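The Night Shift Moved to the Screen

I first met Hiwot Ayele at six in the morning, which is when her day used to end. She had spent eleven years on the overnight line at Caputo, a kitchen that turns out meals for hospitals and schools, and she told me right away that I had missed the interesting part. "You should've come when we were still burning things," she said.

Caputo has been bringing in two-armed robots from a company called Nekix, a few at a time. The part that surprised me (I really did show up expecting steam and hairnets!) is that most of the work happens in a room with carpet. Before a robot gets anywhere near a real stove, it practices in simulated kitchens, and the people who watch it practice used to be the cooks. Hiwot is one of 12 who made the switch.

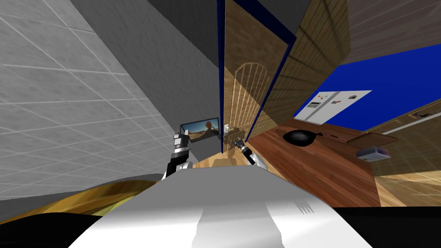 She works two screens and a very large mug of tea. Her job is to run the robot through a chore, stop it when it goes wrong, and type up a note a software person can use. That last bit took her a while. In the old job, if somebody reached across your burner you yelled. Now she writes, "Elbow too high, would knock the pan handle," and sends it off to someone she has met twice.

I asked if she missed cooking. She thought about it for so long that I started eating my muffin.

"I miss my feet hurting for a reason," she said finally. "Now my neck hurts and I didn't feed anybody."

The pay is a little better, and she gets home in time to walk her son to school -- that one she brought up three separate times. But she also knows the numbers. The plant had 151 people on the floor when the project started, and the overnight crew of 24 is gone as a crew. Some moved to days and some took the buyout. A couple of them still text her when there's a good sale on short ribs.

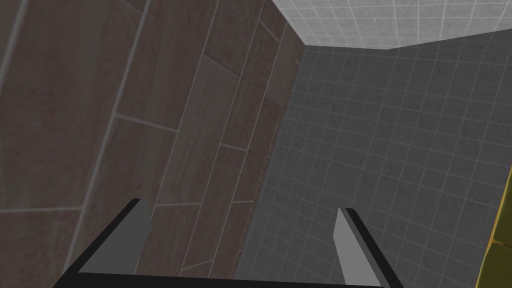 Subira Kombo, the shop steward, has a less cozy view of all this. She fought to get the retraining written into the contract, and she got it, but only for people with five years in. "The newer folks got a handshake," she told me. She wants the next round open to everyone, and she wants the cooks' notes treated as skilled work with a pay grade to match. Right now they're filed under clerical, and boy, does that make her mad.

I sat with Hiwot through most of a morning after that. She let me try writing a note myself, and mine came out as a whole paragraph about how the arm seemed nervous. She deleted it, very kindly, and typed four words. Then she got up to refill her tea and asked if I wanted some.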